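Keep at least one bathtub in the house

Drestdale, June 1, 2020

Every remodeling guide I read tells owners to pull the tub and put in a bigger shower.

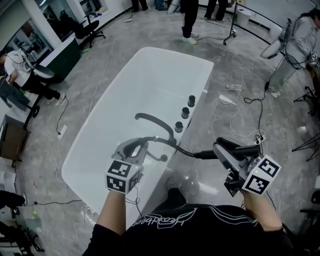 I think that advice is wrong for most families. The usual argument is water, and a full bath at our place takes 132 liters. But my teenager's showers run past that most mornings, and the low-flow head hasn't changed it.

Then there is cost. A contractor in Ternow quoted us $2,635 to take the tub out, before any tile. For that money we could fix the back steps and the gutters.

Small children need a tub, and so do people with bad backs. If you have two bathrooms, do what you like with one of them. Leave the other alone.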